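What's a Bin For? (The Other Kind of Bin)

Say "bin" at home and everyone thinks banana skins. Teabags. The thing you were supposed to put out last night.

But there's another kind. In warehouses, workshops, post rooms, the backs of shops, a bin is an open box with straight-ish sides and no lid, and things go in it for a while and then come out again. Nothing in it is rubbish. Well, hopefully.

You've got these too, probably. A toy box. The tub of bricks. The tray in your classroom with your name on a sticker. All bins! Same idea.

So this page is about them. Quick tour, lots of bits, skip about if you like.

Why bother with a box at all?

Try this. Tip out your pencil case on the floor. Now carry everything to the kitchen in your hands, in one go.

Rubber gone under the sofa? Thought so.

Small things roll, slide and hide. A box has sides, and sides stop them. That's most of the job done already. You can pick up a whole crowd of things by picking up one thing. A box also makes a place. "It's in the grey bin" is a really useful sentence. "It's somewhere over there" isn't.

People worked this out ages and ages ago. Baskets made from reeds and grass, pots, wooden chests, leather sacks. All the same trick. Sides and a bottom.

Why no lid?

Lids are slow. If you're in and out of a box all day long, taking the lid off each time would drive you bonkers. Open top means you can look straight in and reach straight in.

Lids are for other times. Keeping the rain out, keeping dust off, stacking things high in a lorry. Biscuits need a lid. A box of building bricks you play with every single day, maybe not.

Why are they rectangles?

Put some round bowls side by side on a shelf. See the gaps? Wasted space, all of it. Now do it with shoeboxes. No gaps, or tiny ones.

Rectangles fit next to each other, and they fit on shelves, and shelves fit in rooms, and rooms are mostly rectangles too. It all goes together like a big puzzle with very dull pieces.

Round things are better at other jobs. Buckets are round, and a bucket is lovely for carrying water - easy to pour, easy to wash out, nowhere for mud to get stuck. Corners are where crumbs live. Look in your lunchbox if you don't believe me.

Why do the sides lean?

Some boxes are a bit wider at the top than at the bottom. Have a look at a yoghurt pot, a plastic cup or a plant pot. The sides slope in as they go down.

Two good reasons. First one, empty ones sit inside each other. That's called nesting. A tall pile of cups takes up hardly more room than a few. Second, lots of plastic boxes are made in a mould, like jelly, and a sloping shape slides out of a mould much more easily than a dead straight one. Ask anyone who has tried to get a sandcastle out of a bucket with straight sides. It sticks and then half of it falls off.

Why so much grey?

Blue ones, red ones and green ones exist, and in big places the colours sometimes mean things. Red for "something's wrong with this lot", say. Every place makes up its own rules. At the Sandico toy warehouse in Oltance, yellow bins are for things with batteries and grey is for everything else, and everything else is a LOT.

Grey hides dirt quite well. It doesn't shout. Bright things show up against it, so a little orange car in a grey bin is easy to spot. A grey car, less so.

Mixed or matching?

Now the interesting part. Two ways to fill a bin.

Matching - every single thing in it is the same. A bin of table tennis balls. A bin of size 6 football socks. You can grab one without even looking and it'll be right.

Mixed - different things all in together. Bit messy. You have to look before you take. But sometimes mixed is exactly what's wanted. Say somebody orders a skipping rope, a torch and a jigsaw. Those three go in one bin together, travel along together and end up in the same parcel. Nobody wants three separate parcels turning up on three separate days.

There's a third way which is my bedroom. We don't need to talk about that.

How do you choose what goes where? Usually you pick a rule. Could be any of these:

By size. Big things here, small things there.
By what it's for. Drawing things, bath things, dog things.
By who needs it.
By where it's going next.
By how easily it breaks.

The rule matters less than sticking to it. If two people sort with two different rules you get a right muddle and probably a row.

What goes on the bottom?

Heavy first. Tins, books, anything solid. Then middling things. Then light and squashy on top. Same as packing shopping - eggs and bread last, and don't let anyone sit the melon on them.

Long things are awkward. A ruler, a tube, a bottle. Lay them flat along one side if they'll fit. If you stand them up in the middle they just lean over and then fall on something. Put them down first and tuck the little things in beside them.

And don't fill it to the very top! A bit of space means you can get fingers in. Ever tried to pull the first crayon out of a brand new packet? Exactly.

Why see-through things are sneaky

Clear plastic and glass are funny stuff. Light goes through them, so what you mostly see is whatever is behind. Put a clear bottle on a grey floor and it looks, well, grey. What gives it away is the edges and the shiny spots, where light bounces off or bends.

Test it. Find a clear plastic bottle, an empty one with the label peeled off. Put it in a washing-up bowl with a red sock and a banana. Stand well back. Which ones can you see straight away? Now close one eye and turn the main light off. Trickier, isn't it. 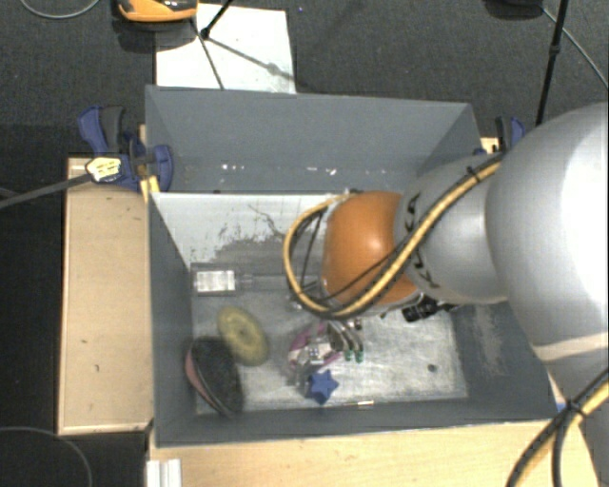

Another thing to try with the bottle. Lay it down on some patterned paper, stripes are best. Look through it and the stripes go all wiggly. So if the pattern behind goes wobbly, there's something there, even if you can't realy see it. That's how birdwatchers' windows get spotted too. By people, I mean. Birds are not so good at it, which is why some windows have stickers on.

Scuffs and scratches

New boxes are smooth. Give them a year and they're covered in marks, and the marks are like a diary.

A scratch is a thin line where something hard and pointy dragged across. A scuff is a wider, rubbed patch, often paler than the rest. Flaking is when a top layer, like paint or a sticky label, comes off in little bits and you see what's underneath.

The floor of a bin usually gets it worst. Makes sense, that's where things land and slide. Corners and rims get knocked as well.

Go and look at something old in your house. Bottom of a frying pan, the kitchen table, a skateboard. Where are the most marks? What do you think made them? Good detective game for a wet afternoon, that.

Scuffs don't mean it's broken by the way. A scruffy bin holds things just as well as a posh one. Cracks are different. A crack can get longer, and sharp edges can nip fingers, so cracked ones go for recycling if they're the right sort of plastic.

Make your own sorting bins

You need a few shoeboxes or cereal boxes with one big side cut off (ask a grown-up for the cutting), a pen, and a heap of small stuff that needs a home.

1. Tip the heap on the floor. All of it.
2. Pick your rule.
3. Write a label for each box. A drawing is fine.
4. Sort. Go fast, don't stop to play with everything. You will stop to play with everything.
5. Anything that fits nowhere goes in a box called ODD. Every house needs an ODD box.

Now the hard bit. Get somebody else to find something. "Please fetch me the blue dice." If they find it quickly, your rule's a good one. If they're still rummaging when tea's ready, try another rule.

Words to show off with

Tote - another name for a bin that gets carried about.
Nesting - sitting empties inside each other.
Stacking - putting full ones on top of each other. Different thing!
Picking - taking the right item out of a bin.
Transparent - see-through, like a clean window.
Opaque - not see-through, like a wall or a potato.

Next page in this series is bags, and why the handles always go first.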